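Keep the toaster oven. Lose the toaster.

Moved in June, and the Cerkholm place has a counter the size of a tea tray. Fourteen inches of it usable, maybe. So one of them has to go and I've been arguing with my sister-in-law Lorena Godoy about it ever since. She says toast from an oven is dry toast. She has a point – a pop-up does two slices fast and you don't have to stand there.

But that's all it does. Bread in, bread up. The rest of the day it sits there collecting crumbs in a tray you forget to empty. A little oven will do toast, and a baked potato, and last nights pizza, and four cookies when you only want four. I paid 80 dollars for my old Grulline and used it for 17 years. Name a pop-up that earned its spot like that.

People complain about the knobs. I like knobs. Two of them, turn, done. The new ones with a screen and 20 settings, no thanks, I want to make lunch not program it.

And the door that drops down flat! Best part. You can see what your doing with the rack.
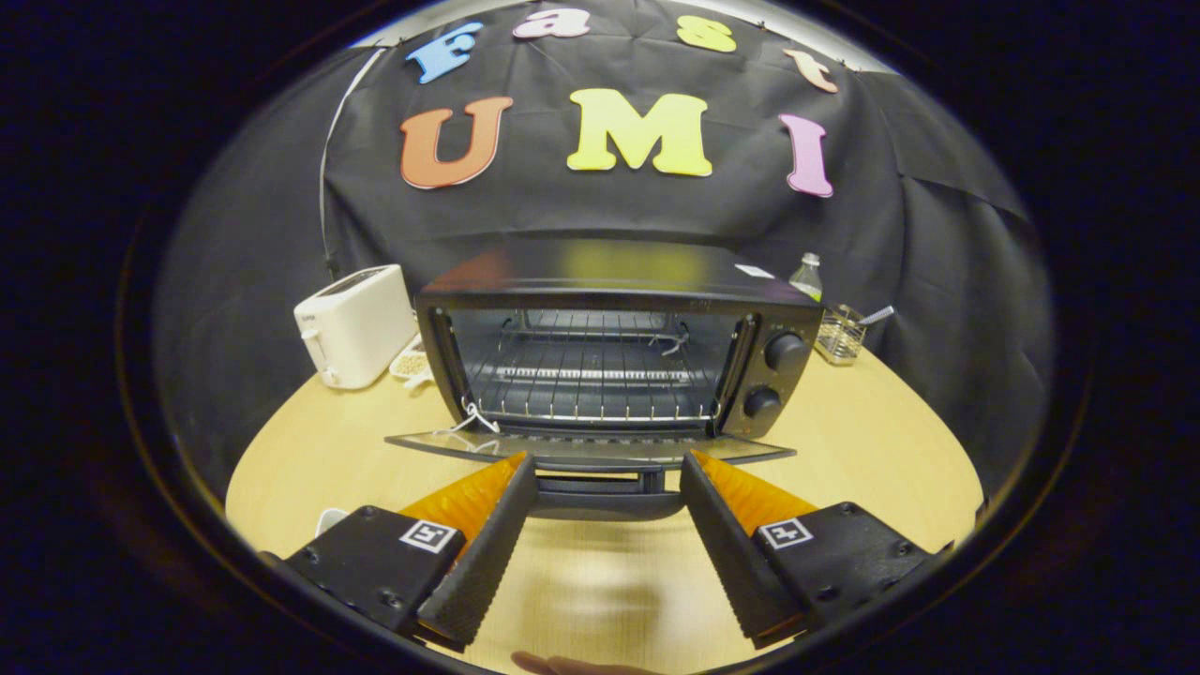 How do you keep bread from drying out in a toaster oven?

Use the highest heat and a short time, with the rack in the middle. Low and slow is what turns it into a cracker. Flip it once if the bottom stays pale.

Lorena still isn't sold. She can have the pop-up, it's in a box by the door.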